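Packing Table Assistant (part-time, seasonal)
Hudec Kitchen Goods, Grotus Street workshop
Posted Mon 14 August

Hudec packs and ships food storage sets for small shops and home cooks. We are looking for people to work at our packing tables from now through the end of October. Packing experience is not required. We train everyone on the first shift.

Most of the work is done at white tables in the back room of the workshop. Stock comes in from the supplier in cartons. You take out the containers, check each one, wipe it if it needs wiping, match it with its lid and put the set in its mailer. A full shift is a lot of standing and a lot of looking closely at clear plastic.
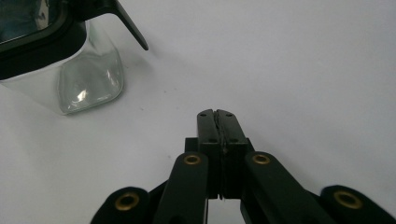 Checking is the part of the job that takes longest to learn. Scratches and hairline cracks in clear plastic are easy to miss, and different styles need to be looked at differently. On a transparent container with a black rim, like the one at the upper left, start at the rim and go all the way around before you look at the walls. The dark edge draws the eye and people tend to stop there. Keep going down to the base. If you find a crack, the container goes in the reject bin. If you find a mark and can't tell what it is, hand it to the shift lead and move on to the next one.

What you will do

Open cartons and lay stock out on the table.
Check containers and lids for cracks, chips, warping and marks.
Match lids to containers and make sure they close all the way.
Pack sets for the Jeltia and Grorkonura orders according to the sheet at your table.
Label finished mailers and move them to the outgoing shelf.
Wipe down your table at the end of the shift and break down empty cartons.

A regular week is 700 sets. In October the shop orders come in and it goes up to 3,000, so the schedule changes that month. Please read the hours section before you apply.

Hours and pay

Shifts are 4 hours, morning or afternoon. Through September we ask for at least 3 shifts a week. In October we will ask everyone to add shifts if they can. If you already know you can't work extra in October, say so in your application. We can still use you, but we need to plan for it.

Pay is hourly and goes out every other Friday. The rate is the same for all packers and will be given to you in writing before your first shift. Training time is paid. There is a 15-minute paid break in each shift.
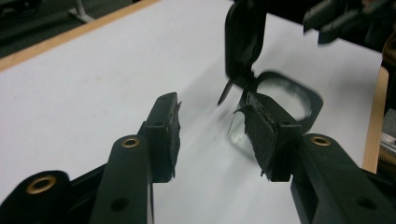
Clear container on a white packing table, Grotus Street.

What we are looking for

Good close-up vision, with or without glasses. Clear containers on a white surface can be hard on the eyes. Each table has a lamp you can move, and you may switch to labeling for part of the shift if you need a rest from checking.

Steady hands and some patience. We would much prefer that you pack fewer sets and catch the bad ones.

You should be able to stand for most of a shift and lift a carton from the floor to table height. Stools are available for checking and labeling. If lifting is a problem, tell us and we will see whether a labeling-only position is open.

You need to be able to read a packing sheet in English. Everything on the sheet is in short, plain lines with item codes.

Applicants must be at least 18.

What to wear

Closed shoes and short or rolled sleeves. No rings or bracelets at the tables, as they scratch the plastic. We supply cotton gloves in small, medium and large. Bring your own water in a bottle that closes. Food stays in the break room.

Getting here

The workshop entrance is on the side of the building, past the loading door. Street parking is free after the first block. The bus stops at the corner, and morning shifts are timed to the bus that arrives before 8. There are two steps at the side entrance. If you need the ramp, use the loading door and ring the bell.

How to apply

Send a short note to Shivam Tiwari, packing room supervisor, through the contact form on our jobs page. Include your name, a phone number, which shifts you can work and the earliest day you could start. A resume is fine but you don't have to send one.

We will call you to set up a visit. The visit takes half an hour. You will see the room, check a tray of containers with one of our packers and have a chance to ask questions. You will hear from us within a week of the visit either way.

People who packed for us last season should skip the form and call the workshop directly. Your gloves and locker are still here.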